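Boychuk opens its doors, and its cutlery drawer, to the public

The robotics workshop at Boychuk held its first open house in April, and anyone who came hoping to see a metal giant lift a car went home with a leaflet and a new respect for spoons.

Boychuk occupies the ground floor of the old Prirel button works, a brick building with 1841 carved over the entrance and a freight elevator that has been out of service for as long as most people in town have been paying attention to it. The company moved in last fall. Until the open house, the neighbors knew it mainly as the place where the lights stayed on late and the parking was worse than it used to be.

Visitors were let in at 10 in the morning in groups, given a sticker, and asked not to lean on anything. There was coffee. There was also a slide presentation, in a room with not quite enough chairs, explaining that Boychuk is working on a system called Flistik, which is supposed to learn how to set and clear a table by studying how people do it. The slides went over well enough. The question period was mostly about parking.

The demonstration was the real draw. Flistik, it should be said, is at present more of a plan than a butler. The learning part comes first, and the learning part requires a person to pick up household objects with a pair of hand-held grippers, over and over, while a camera on the tool takes it all in. The operator can't use fingers. The operator has to use the pinchers, and has to do it properly, in the manner of somebody eating a very formal dinner in oven mitts.

Boychuk aims to record 200 rounds of each task before it lets a machine have a try. A round is one pickup and one putdown. If the object falls, the round is kept too, in a separate folder that the staff seem fond of and that is, by their own account, filling up nicely.

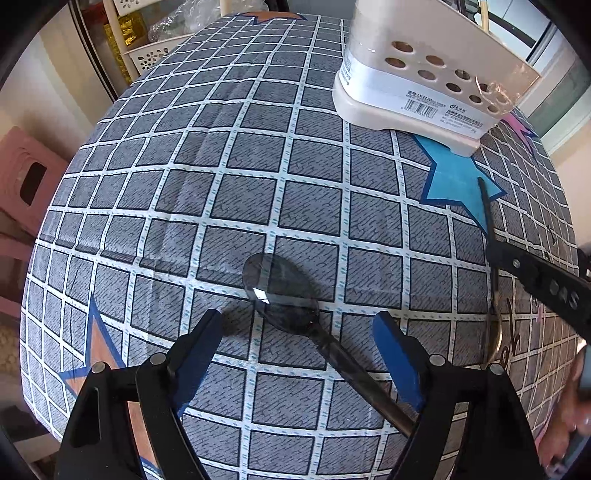
Spoons are the hard part, according to the staff member running the table, who has clearly had this conversation before. A fork has edges and a cup has sides, but a spoon lies there and rocks. It is worse when the spoon is see-through, like the smoky-gray plastic one with the glare on its bowl, which sat between the gripper's two black fingers on a tablecloth printed all over with squares and stars. Clear plastic takes on the look of whatever is under it, and a camera can have trouble deciding where the spoon stops and the tablecloth starts. Several visitors over the age of 60 said they had the same problem and had never been offered a grant for it.

After the staff had shown how it was done, the public got a turn. This was the best part of the morning and also the slowest. Each person was allowed three tries at lifting a spoon and putting it down again a few inches away. Adults tended to squeeze too hard and send it skating. Children did better, having had more recent practice with the claw machine at the bowling alley. A man in a Drania Plumbing jacket got it on his first try, set the grippers down, and declined to go again, and was talked about in the coffee line for the next half hour.

There was some grumbling that the robot itself was not on view. A full-size arm does exist and was said to be behind a door marked Staff Only, where it was being updated. One boy stood in front of the door for most of his visit in case the update finished. It did not.

The company says Flistik is meant for care homes and school cafeterias, places where a great many tables need to be set at the same hour and there are never enough hands to do it. Asked when one might be working in town, the staff said that depended on several things, then named some of them. Asked whether it would also do the dishes, they said that was a different team. Asked how big the different team was, they said it had not been hired yet.

A board near the exit invited visitors to write down the household job they would most like to hand over. Fitted sheets were in the lead by late morning, with cat litter close behind. Somebody had written "my brother" and somebody else, in the same handwriting as far as this reporter could judge, had underlined it.

The old button works did its share of the entertaining. The Prirel company's sorting bins are still bolted to one wall of the hallway, and Boychuk has left them up and uses them for cables. A few former Prirel employees came along to see what had become of the place. They approved of the new windows and disapproved of the paint. One pointed out that her job there had been picking up small, slippery plastic objects and setting them down in the right spot, all day long, and that she had been trained for it in an afternoon. The staff took down her phone number. It was not clear who was joking.

Boychuk had printed 100 leaflets and ran out before noon, a turnout it called encouraging. Latecomers were given a photocopy of the leaflet, and later a photocopy of the photocopy, on which the company's logo looks a good deal like a potato.

A second open house is planned for the fall, when the company hopes to have the arm out from behind its door and doing something in front of people. What it will be doing has not been settled. The staff would only say that it would be at a table, that spoons would be involved, and that visitors should use the lot behind the building, as the bakery next door has asked for its spaces back.

Admission will again be free. Stickers must be returned on the way out, for reasons the company's front desk was still looking into at press time.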